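Home | What we do | Grants | Reports | Contact

Print this page | E-mail this page

Flitton Community Kitchen: progress report to the Menzies Fund
Second period, February to the present
Submitted July 14, 2018

Dear trustees,

You asked for a shorter report than the last one, and for fewer paragraphs on the subject of the extractor fan. I have done my best on the first count.

Where we are

The kitchen is open four days a week and has been since the end of February. We had told you it would be five. The fifth day was lost to the hall's other users, chiefly a ballroom class with a prior claim and a very firm letter, and I no longer expect to win it back. We have put the cooking hours from the lost day into longer sessions on the others. Attendance has held up, though the washing-up rota has not forgiven me.

In this period we served 2388 meals. The target in the grant agreement was a round two thousand, so we are over, and I would like to enjoy that for one sentence before pointing out that the Easter lunch did a good deal of the work. Of the total, 786 were taken home in tubs by people who could not or would not stay to eat. We had not planned for takeaways at all. The first few left in whatever people had in their bags, including a biscuit tin and one bicycle helmet.

Stores and dry goods

The larder was the weak point in our last report and you were right to say so. We now buy wrap, foil, tubs and bags in bulk once a month from Zirkow, who deliver to the door and are cheaper than the cash and carry once petrol is counted. The bulk order costs us £170 a month. It used to be rather more, spread over so many small receipts that I only discovered the figure when I sat down with a shoebox and a bad temper.

Jeanie Cruickshank has taken over the stores. Under her system everything has a bin, every bin has a place, and anything found out of its place is put on the table for its owner to explain. She has also moved the long cartons out of the cutlery drawer, where they had been stopping it from closing for as long as anyone could remember.

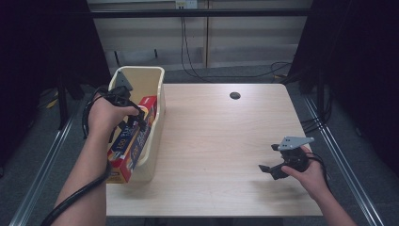 A long red and white carton and its bin, at the work table.

The stock sheet is checked on the last session of the month. It has been right twice and wrong by a single bag of lentils twice, and we suspect the same bag.

The cooking course

Orsolya Medve ran two rounds of the six-week course, Cooking for One (or Two at a Push). Both filled within a week of the poster going up. The first group were mostly retired men who said they had come for the company and then argued about gravy for a month and a half. The second was younger and more mixed, and better at clearing up.

The lesson on leftovers was the most popular in both rounds, and Orsolya has asked to make it two lessons next time. I have said yes. The lesson on batch-cooking pulses was the least popular. She has asked to keep it, and I have said yes to that too, having met Orsolya.

We promised you a recipe booklet by the summer. It exists, in the sense that the recipes are all typed up. Three of them still disagree with one another about what a cup is. I would now expect to have it printed by the end of September, and I have moved the printing money into the next period accordingly. None of it has been spent on anything else.

Equipment

The oven bought with your first payment works well and is used at every session. The mixer works well and is used by Orsolya, who is the only one of us not frightened of it. The second-hand fridge from Zuvby was less of a success. It ran beautifully for five weeks, then froze everything on the top shelf and nothing anywhere else. They took it away without a quarrel and refunded us in full, and the refund appears in the accounts under "other income", where it looks more cheerful than it was.

The extractor fan has been mended. I shall say no more about it.

The work tables

Several of you asked after your visit whether the tables were up to it. We had the old ones looked at and decided to replace the worst with plain pale wooden ones, bought through the hall at its own discount. They are a comfortable height for standing work, and two people can share one without elbowing each other if both are in a good mood. House rule: the tops are cleared and wiped at the end of every session, and whoever leaves a mug behind makes the tea next time. I have made a lot of tea. 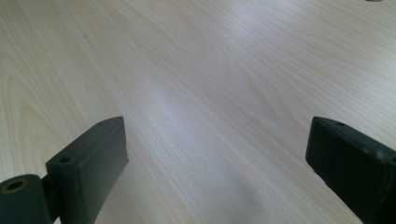
What has not gone well

The Saturday breakfast did not take off. We tried it for six weeks, and by the last of them the cooks outnumbered the eaters. I would like to stop it and use the money for a second evening meal, which people have asked for – some of them loudly. This needs your agreement, as breakfast is named in the grant letter.

We are also short of drivers. Two of our regulars moved away in the spring and we have replaced one of them. Deliveries to the far side of Flitton now go out once a week, and the people there have noticed.

Money

We are slightly under budget, mostly thanks to the unprinted booklet and the departed fridge. The full accounts are attached as a separate sheet. Heating is higher than forecast, and I would expect it to stay that way while the hall's boiler has only the two settings.

What we are asking for

Your agreement to swap the breakfast for an evening meal, a new date for the booklet, and the third payment on the usual terms. Any of you would be welcome at lunch before the next meeting. Please tell Jeanie first, so she can find you a chair.

Print this page | E-mail this page

Recent reports
Flitton Community Kitchen: first period report
Flitton Community Kitchen: notes from the trustees' visit
Cooking for One (or Two at a Push): course outline
The extractor fan: a supplementary note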